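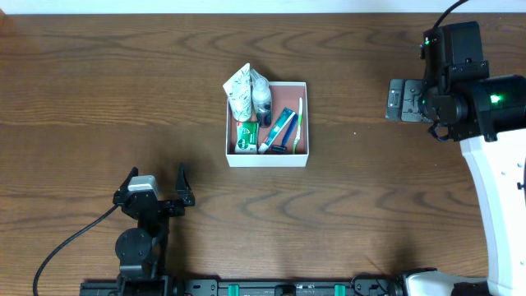 The rulebook is seven pages long and lives in a plastic sleeve. Coffee ring on page one. Daichi Kudo wrote most of it in May, on a train, and he'd be the first to tell you it shows.

Kudo runs the tabletop program at Triltix, a small shop that tests two-arm robots on household jobs. Packing toiletries, mostly. Toothbrushes, razors, tubes, the little stuff that rolls. His view is that the industry has plenty of standards for big machines behind fences and not much that a technician can use at a table at nine in the morning.

So, the seven pages. Known in the building as Jibrin, after the old server the first draft got saved to.

Rule one — both arms park before hands go in. Not one arm. Both. Rule two, the open gripper counts as a moving part even when it's still. Rule three is about cables and runs longer than the first two put together. Slack enough for full reach, never enough to drag across the work. Olumide Ugwu added that one after a bad afternoon with a toothpaste tube.

"People want to write rules about force," Ugwu says. "Fine. Write them. But write the cable one first."

Then the box rules. Pick objects by how they fail, says page four. Something rigid, something that squeezes, something slippery, something thin. Don't tidy between runs unless the log says you tidied. Don't swap a bottle for a similiar bottle and call it the same test. Page five is all walls and rims: a thin edge is a contact surface, treat it like one, write down where the fingers meet it. 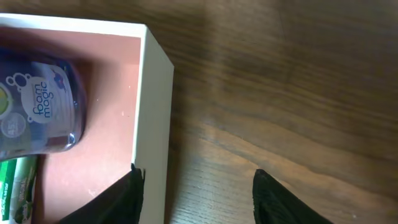 Can't you just let the software stop the arm when it touches something?

You can, and you should, but a software stop only covers the contact it was set up to notice. Jibrin asks for a hardware stop within reach of every person at the table as well, tested at the start of each shift.

That last bit is where the arguments are. Gijs Visser, who audits small labs for Skalum, likes the shift test and wants it signed. Kudo thinks signatures turn into wallpaper. He had 209 of them in a binder at his last job and can't remember anyone reading one. Visser has heard this before. He still wants teh signature.

Speed is the other fight. The draft caps arm speed at 75 millimeters a second whenever a person is inside the tape line. Dionysis Fragkou, over at Naltalham, calls that painful. Her crew works with a similar setup and she'd sooner clear everyone out and run at full pace. Kudo's answer: do both, pick one per session, write it on the board before power-up.

Version 2 is dated 27 August 2021. Eight pages now. The new one is about gloves.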